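# Where the Weight Lives

Storage takes up more of a training floor than most gym owners plan for. At Plendance, a strength studio of 3000 square feet, the drawings set aside 173 square feet for racks and shelving. The rest was open floor, platforms and a short strip of turf. Within a season the small equipment had spread well past its allotment, and the studio asked Drahomíra Holub to look at it.

Holub designs storage layouts for gyms and rehab clinics through her two-person practice, Starum. Her method begins with an inventory. The Plendance list came to 769 loose items, counting each band and strap as one. Barbells and plates were a small part of that figure. Most of it was what she calls secondary equipment: kettlebells, light dumbbells, rollers, wraps, balls and blocks.

"Plates have a hole in the middle, so they go on a peg," she says. "Everything else is an argument."

## Heavy goes low

The first rule of a mixed rack is vertical order. Kettlebells belong on the bottom level, because the lift off the shelf is itself a loaded movement. A bell at shin height is picked up with a hinge, both hands on the handle, in the same way it will be picked up a minute later for a swing. A bell at chest height has to be pulled out and caught.

The lowest level also has to allow for the handle. A kettlebell is taller than its body suggests, and the hands need room over the top of the loop. Shelves set too close together force the user to drag the bell forward by one side of the handle, and the dragging marks both the bell and the shelf. Holub measures clearance from the top of the tallest handle to the underside of whatever runs above it, with a closed fist in the gap. If knuckles touch steel, the upper level goes up one hole.

Perforated uprights make that adjustment simple. Two people with a wrench can move a shelf in the time between classes, provided the shelf has been emptied first. The emptying is the slow part.

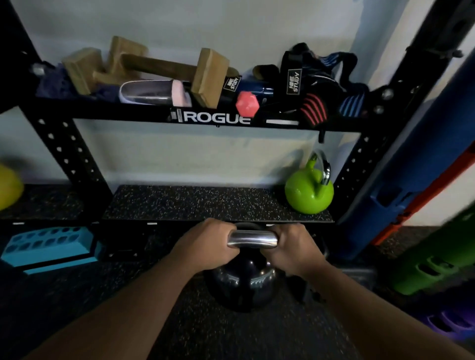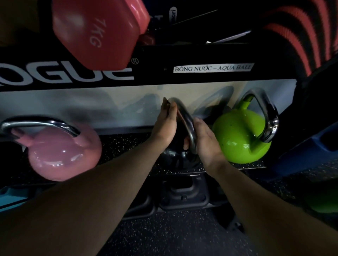 *Kettlebells are gripped by the handle, two hands at a time. The shelf above collects the smaller gear.*

## The surface underneath

Bare steel is a poor surface for coated bells. It is loud, and a glossy finish chips where the base meets an edge. Speckled rubber matting is the usual answer. It deadens the sound, stops round bodies from creeping, and hides chalk and grit between cleanings.

Holub specifies the mat as a loose panel cut to size, never glued. Grit collects beneath it, and a glued mat cannot be lifted out and shaken. On open floor she runs the same material out past the front of the rack, far enough that a bell set down in a hurry still lands on rubber.

Color helps with sorting, within limits. Pink, black and green bells standing side by side can be told apart from across a room, which reduces the amount of picking up and putting back. The difficulty is that color codes vary between makers, and a studio that buys in stages can end up with two greens at two weights. Holub's practice is to ignore the code and label the shelf position.

## The upper shelf

The upper shelf is where layouts fail. It sits at a comfortable height, it has no assigned contents, and it accepts anything. A cloth is folded and left there. A shaker bottle follows, then a water bottle, a pair of wooden parallettes, a pink hex dumbbell, and a pile of wraps and straps with one end hanging over the edge.

None of these items is a problem by itself. Mixed, they are slow to search, and the light ones tend to end up behind the heavy ones. Holub separates them by shape:

- **Flat and soft** (wraps, straps, cloths): hooks or a shallow bin, one kind to each.
- **Rigid and light** (parallettes, blocks, dowels): one end of the shelf, stored in pairs.
- **Small dumbbells:** a slotted tray at floor level, or a cradle with a front lip.
- **Personal items:** a separate cubby near the door, away from the rack.

Foam rollers she treats as a floor item. They lean well enough against an upright, but they roll as soon as somebody takes one, so she prefers a vertical bin. Plendance bought two from Urban, a local welding shop, and a set of wire baskets from Liltby for the wraps.

## Labels

Labels should name the thing that is actually on the shelf. This sounds obvious, but racks are moved and refilled, and the old label stays on the crossbar. A stale label is worse than a blank bar: new members read it and go looking for equipment that may be kept somewhere else. Holub removes every label at the start of a job and prints new ones at the end, after the contents have held still for a month.

The Plendance job used 94 labels. She went back in January to check them and replaced four, all on the upper shelf.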